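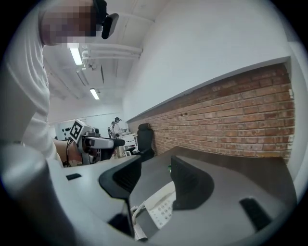 February, open day notes

Ran the gripper demo for the Pellville visitors in 3 rounds, and wow, people love holding these things! Everyone went straight for the desk phone (me too, first chance I got). Flynn Waaka did the talking, I handed out headsets and untangled cables — so many cables.

Stuff to fix: the headset strap slips if you lean in, and 30 minutes per group is too short. Cristóvão, can we get 2 more chargers?

Print this page | E-mail this page

Comments
Cristóvão Bastos: Chargers ordered!
Flynn: Six people max next time, please.

Recent entries
Stasiv calibration, again
Ender bed leveling
Aron arm: new jaw pads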